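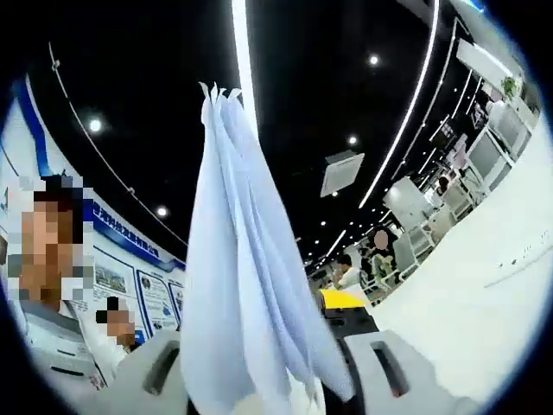 4. Tissue and Loose Sheets at the Display Wall

4.1 Purpose of this section

This section covers the handling of thin sheets in an exhibition hall fitted out with Birkell display walls. It applies to tissue, interleaving paper and light printed stock. Heavy card and mounted posters are covered in Section 5. Staff who have not yet completed the hall orientation should read Section 2 before going further.

4.2 Before you begin

1. Confirm with the floor supervisor that the hall is open for set-up. Set-up hours end at 8 in the morning on days when visitors are admitted.

2. Switch on the ceiling lights at the main panel. Both the light strips and the recessed spotlights should be on during set-up. Spotlights may be dimmed again once the sheets have been put in place.

3. Find the ceiling vents nearest your work area. Do not set out loose sheets directly beneath a vent while the air is running.

4. Wipe the handout shelf and the work table with a dry cloth. Allow no cleaning spray on any surface that will hold paper.

5. Wash and dry your hands. Cotton gloves are required only for items marked with a Notmont archive label.

NOTE: A hall with a black ceiling can seem darker than it is. Judge the light at table height before asking for additional lamps.

4.3 Unpacking the sheets

1. Place the carton on the work table with the label facing up. Open the tape with the rounded cutter supplied in the Clilla kit.

2. Lift out the top board and set it aside. It will be needed again when the sheets are returned to storage.

3. Remove one bundle at a time. Each bundle contains 80 sheets.

4. Support the bundle from below with an open hand. A stack held only at one end will hang, fold over on itself and crease where the layers overlap.

5. Lay the bundle flat and remove the paper band.

CAUTION: Do not pull a sheet from the middle of a bundle. Thin sheets tear at the corner first, and a small tear will spread when the stack is squared.

4.4 Squaring and flattening

1. Hold the stack loosely by its two long sides.

2. Tap the lower edge on the table, turn the stack a quarter turn, and tap again. Repeat until all edges are even.

3. Check the upper corners. Corners that have crumpled or fanned out should be opened by hand, one sheet at a time, working from the top of the stack down.

4. Place the squared stack under the flattening board and leave it for 19 minutes. Do not add weight to the board.

5. Remove the board and inspect the top and bottom sheets. If folds remain, turn the stack over and repeat step 4 once.

NOTE: Sheets that are still creased after the second flattening may be used as packing material. Place them in the reuse bin and record the number on the supply form.

4.5 Placing sheets at the wall

1. Carry the stack flat, on a tray, from the table to the wall. Keep to the marked aisle when other persons are in the hall.

2. Set the stack in the handout holder with the printed side facing out. Plain tissue goes in the lower compartment.

3. Fill each holder no higher than the line on its inner face.

4. Make certain that no sheet covers any part of an information poster or the banner stripe along the top of the wall.

5. Stand 2 yards back and look along the full length of the wall. Straighten any holder that leans forward.

CAUTION: Never fasten tissue or handouts to the face of a display wall with tape, pins or putty. The finish marks easily and the panel must then be replaced at the department's expense.

CAUTION: Paper must not be hung from, or rested on, any light fitting, cable or ceiling track.

4.6 During opening hours

The attendant on duty should check the holders at the start of each shift and again at midday. Refill from the reserve stack in the supply cabinet. Sheets found on the floor are not to be returned to the holder. Where visitors are standing close to the wall, wait until they have moved on before refilling.

4.7 Returning sheets to storage

1. Collect the remaining sheets from each holder and keep printed stock separate from plain tissue.

2. Square each stack as described in 4.4, steps 1 through 3.

3. Wrap a new paper band around the center of each stack. The band should be snug but must not bend the edges.

4. Lay the stacks in the carton, place the top board over them and close the lid. Do not tape a carton that will be opened again within the same exhibition.

5. Write the contents and the hall number on the label and return the carton to the Hinojosa storeroom, lower shelf.

4.8 Supplies and questions

Replacement bands, boards and cartons are issued on request. Requests should be sent to Perla Salinas, Exhibition Services, using the supply form at the back of this guide. Orders for the fall program must be received by the end of August.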